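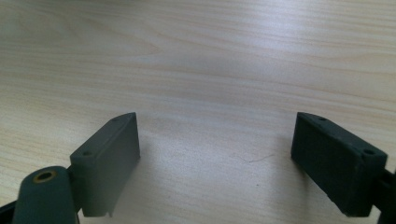 Guidance is requested on the care of the light wood tabletops in the Cundberg reading rooms, and in particular on whether the tops should be refinished during the December closure or left as they are. The tables were supplied by Plisetti and have been in daily use since delivery. Several readers have reported glare, and one has reported that the surface is "going white." On the table shown, the grain is clear along the left side and toward the bottom, while a wide pale patch over the upper part and the right has a whitish-gray look. I would like to establish whether a patch of that kind indicates a fault in the finish or is simply light on a smooth surface. The supplier's care sheet is silent on the matter. If refinishing is advised, I must submit Form 2542 before the closure schedule is fixed.

reading_room_services
Posted 28 October 2019
Furnishings and Interiors > Tables and Desks

----

oakledger
Registered member

Thank you for setting the question out clearly. In my opinion this is reflection and there is no defect. A whitened finish normally has a boundary of some kind. It follows the outline of a cup, a damp cloth or a plant pot, and it stays where it is when the observer moves. The patch shown is broad and soft, with no rim that I can make out. I would recommend no refinishing until the following has been done.

Stand at the table and note where the pale area lies. Walk to the opposite side and note it again. If it has moved, the finish is not the cause. Then switch off the overhead lights, close the blinds, and look once more.

Please report the result here before submitting any form.

----

facilities_north
Registered member

I must disagree with the previous reply in part. The test described is sound for a single, well-defined mark. It is less reliable for general wear. A finish that has been cleaned with the wrong product over a long period can become uneven in sheen across a large area, and the shiny parts will then reflect more strongly than the dull ones. The pale area will still move when the observer moves, and the finish will still be in poor condition.

Our own department accepted the "only a reflection" explanation for two years. When the tops were finally inspected, the protective coat was thin in every place where readers rest their forearms. Had it been addressed sooner, a light recoat would have been sufficient. As it was, the tops were sanded back completely and the rooms were out of service for longer than planned.

The original poster should state which cleaning product is in use.

----

reading_room_services
Original poster

I am obliged to both members.

The contract cleaners apply a general surface spray in the evening, after the rooms close at 2000. I have asked for the product name and have been told it will be supplied. Prior to the present contract the tables were wiped with a damp cloth and dried by our own staff.

I carried out the test this afternoon at the table concerned and at the two beside it. With the blinds open, the pale area shifted as I walked round. With the blinds closed and the lights off, I could see grain in all parts of the top. I observed no rings. I did notice a slight drag under the hand near the front edge, which I had not looked for previously.

----

oakledger
Registered member

The drag is useful information. It suggests residue from the spray, which builds up where the cloth begins its stroke. I maintain that refinishing is unnecessary at this stage. Wash one table with lukewarm water and a very small quantity of mild dish soap, using a cloth that has been wrung out well. Wipe along the grain. Follow with plain water on a second cloth, and dry at once with a third. Do not allow water to stand at the edges.

----

facilities_north
Registered member

I have no objection to the wash. I do object to treating it as the end of the inquiry. Once the residue has been removed, the finish beneath it should be inspected by a person qualified to give an opinion on it. The closure is a fixed opportunity, and the next one may be a long way off.

----

grain_and_glue
Moderator

Members are reminded to distinguish between lacquered and oiled surfaces when giving advice. The original poster has not stated which applies, and the recommended treatment differs considerably. Oil should not be applied over a sound lacquer. It will not be absorbed, it will collect dust, and it is tiresome to remove.

Could the original poster please confirm the finish from the purchase documents?

----

reading_room_services
Original poster

The purchase file (order 1439) describes the tops as "solid wood, light, clear lacquer, satin." The file contains no product name for the lacquer.

The cleaning contractor has now replied. The spray is Trokum, in the multi-surface version. The label directs the user to test on a hidden area of finished wood. I have found no record that such a test was carried out.

----

tablewright
Registered member

With respect to the description "satin," it should be understood that a satin finish becomes glossier where it is rubbed. This is ordinary. Sleeves, books and cleaning cloths all polish the surface to some degree. A satin top in a busy room will in time show brighter areas, and readers seated facing a window will notice them first.

Three remedies are commonly proposed to institutions. The first is to rub down the whole top lightly with a fine abrasive pad so that the sheen is even again. The second is to recoat. The third is to change the light, by means of blinds or by turning the tables so that readers sit side-on to the window. In my experience the third is requested least often and resolves the greatest share of complaints.

I would not permit an abrasive pad to be used by persons without training. Uneven pressure produces dull streaks that are far more visible than the original shine.

----

facilities_north
Registered member

Turning the tables is not always available as a remedy. Floor sockets, aisle widths and sight lines from the service desk must all be considered. I would ask members not to present it as a simple matter.

----

tablewright
Registered member

The point is accepted as regards floor sockets. The original poster will know whether they apply.

----

reading_room_services
Original poster

Floor sockets do apply in the main room. They do not apply in the Arabzadeh room, where the tables may be moved freely, subject to the aisle being kept clear.

I washed one table in the manner set out by oakledger. The cloth came away gray. The drag near the front edge is gone. In my judgment the glare is somewhat reduced but has not been eliminated. A colleague who was asked to compare the washed table with its neighbor could see no difference in the light, although the difference under the hand was noticed immediately.

----

deskbound_registrar
Registered member

May I raise the matter of cost. Our institution obtained a quotation last year for the rubbing down and recoating of tabletops of similar age, and the contractor's minimum charge was $2000 irrespective of the number of tops. A single inspection visit with a written opinion was $200. If the closure date is pressing, the inspection would appear to be the proportionate first step. The written opinion may also be attached to whatever form is required.

Desk pads were considered as an alternative. They conceal the glare satisfactorily, but readers moved them constantly, and grit became trapped beneath them. They were withdrawn.

----

oakledger
Registered member

I agree with the registrar on desk pads, and I am content to agree with facilities_north on the inspection, provided that it takes place after all of the tops have been washed. An inspector who is shown a surface covered in spray residue will quote for the residue.

----

facilities_north
Registered member

Agreed. I would add that the cleaning instruction should be amended in writing and displayed in the cleaners' cupboard. A verbal instruction does not survive a change of shift.

----

reading_room_services
Original poster

The following has been decided locally and is recorded for the benefit of other members.

Use of the spray on all wood surfaces has been suspended with immediate effect. The evening procedure is a damp cloth followed by a dry cloth, along the grain. The remaining tops will be washed on a rota before opening time. An inspection visit has been requested, and Form 2542 will be held until the written opinion is received. In the Arabzadeh room the tables will be turned side-on to the windows for a trial period, and readers will be invited to comment at the desk.

I have also written to Plisetti to ask for the name of the lacquer, so that any recoat will be compatible with it.

----

grain_and_glue
Moderator

Thank you. The thread will remain open pending the inspector's opinion. Members wishing to discuss floor sockets are asked to begin a separate thread in the Rooms and Layout section.

----

tablewright
Registered member

One question for the original poster, if it is convenient. When the tables in the Arabzadeh room have been turned, would you look along the tops toward the window in the late afternoon, with your eye low to the surface? Any unevenness in the sheen will show best at that angle, and the inspector may be glad to know which tops to begin with.

----

reading_room_services
Original poster

That will be done, and the tops concerned will be marked on the room plan.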